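Section 4: Folding and putting away tops on the padded bench
Malterura storage bench, household guide

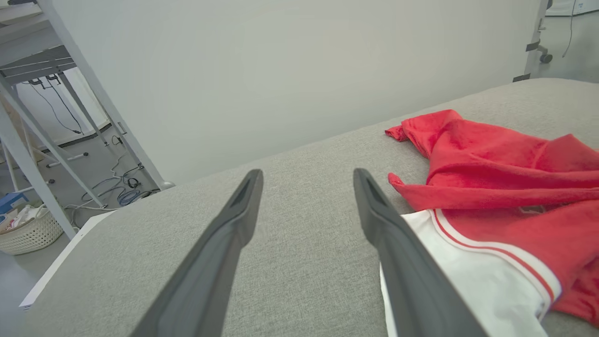 The earlier edition of this guide promised that anyone could fold a shirt in seconds once the bench was set up. We have taken that line out. A padded top is a decent height for folding and it is kinder to your back than the bed, but it will not make you quicker on its own, and a soft surface has drawbacks which the shop leaflet skips over.

Before you start
The cover is a woven fabric and it grips. With cotton shirts you will hardly notice. Sports shirts and anything slippery are another matter: the lower layer stays put while the upper one slides about, and you end up with a sleeve where you did not want it.
Fold one garment at a time. Tipping the whole basket out on the bench looks efficient and leaves you ironing later.

4.1 Opening out a bunched-up top
1. Find the collar first. It is usually the stiffest part, and on a striped or trimmed shirt it is easy to mistake the hem band for it, so check for the label.
2. Hold the garment by both shoulders and lift it clear of the bench. Dragging it flat only rucks up the cover underneath.
3. Give it one shake. Two if you must.
4. Lay it face down with the collar pointing away from you.
5. Pull each sleeve out to the side. If one has gone inside out, put it right now. You will not go back and do it later, whatever you tell yourself.
6. Smooth from the middle towards the side seams with a flat hand.

Note: Red and other strong colours may leave a mark on a pale cover if they are put down damp. The leaflet calls the cover "colour safe". We would not rely on that. Put a white towel down first, or wait until the shirt is dry.

4.2 The fold
1. Bring the left side in to the middle of the back, then turn the sleeve down so that it lies along the fold.
2. Do the same on the right. The two edges should meet or nearly meet. A finger's width between them does no harm.
3. Fold the hem up to just below the collar.
4. Fold once more and turn the whole thing over.

People will tell you to fold in thirds for a neater stack. Amber Inskip, who rewrote this section in April, tried it both ways with her family's football shirts and found that thirds made a thicker parcel that toppled sooner. Do it if you like the look.

Caution: Do not press down on printed numbers or badges with a warm iron while the garment is on the bench. The padding holds heat and the cover can scorch. Use an ironing board.

4.3 Stacking
1. Put heavier tops at the bottom.
2. Stop at 3 sports shirts to a pile. They slide, and a fourth generally brings the rest down with it.
3. Move each pile to its shelf before starting the next.
4. Leave the front edge of the bench clear, as that is where sleeves catch when you walk past.

The Ulton folding board (part 227, sold separately) is meant to give every shirt the same width. It does, provided your shirts are all the same size to begin with. For a house with adults and children in it we cannot see much point, and a large magazine does the same job.

4.4 Looking after the cover
1. Brush off lint with a dry clothes brush, working along the weave.
2. Dab marks with a cloth wrung out in cool water. Do not rub.
3. Let the cover dry fully before you put clean washing on it.

Note: The Rindbridge fabric spray claims to keep covers fresh for 900 folds. We have no idea who counted. Seija Huttunen used it on one end of her bench and left the other end alone, and by the end of the month she could not tell them apart — nor could we.

If the cover still feels rough after brushing, see Section 6, Replacing the cover. If it has come loose at a corner, see Section 2.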